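Exchange Rate Movements and Small Importers in Prostton
Project report, Module 2
Submitted by Beatrice Mugo, 06/03/2020

1. Purpose

The project examined how a fall in the value of the home currency affects small firms that buy goods from abroad and sell them locally. Large companies can protect themselves through forward contracts. Smaller firms seldom do so, and the report considers how they set their prices instead.

2. Method

A questionnaire was sent to 1,000 registered businesses in the Prostton area in February. Replies were received from 572, of which 98 stated that they paid at least one supplier in a foreign currency. Longer interviews were then held with two wholesalers, Grideck and Fosine, both of which import packaged food.

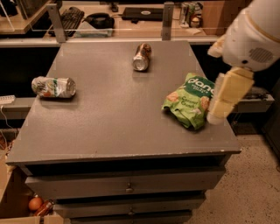 Figure 1. Coconut Crunch snack bag and two crushed cans on a cabinet top.

3. Findings

Most importers reviewed their prices only when a new order was placed. A weaker currency therefore reached the customer after a delay, usually of one order cycle. Grideck reported that it absorbed small changes and passed on larger ones in full. Fosine added a fixed margin at the start of the year and did not alter it.

Neither firm used forward contracts. Both regarded the bank's minimum deposit as too high.

4. Limitations

Firms that had ceased trading were not covered. A third wholesaler, Xenos, withdrew before interview, and its questionnaire has been left out of the results.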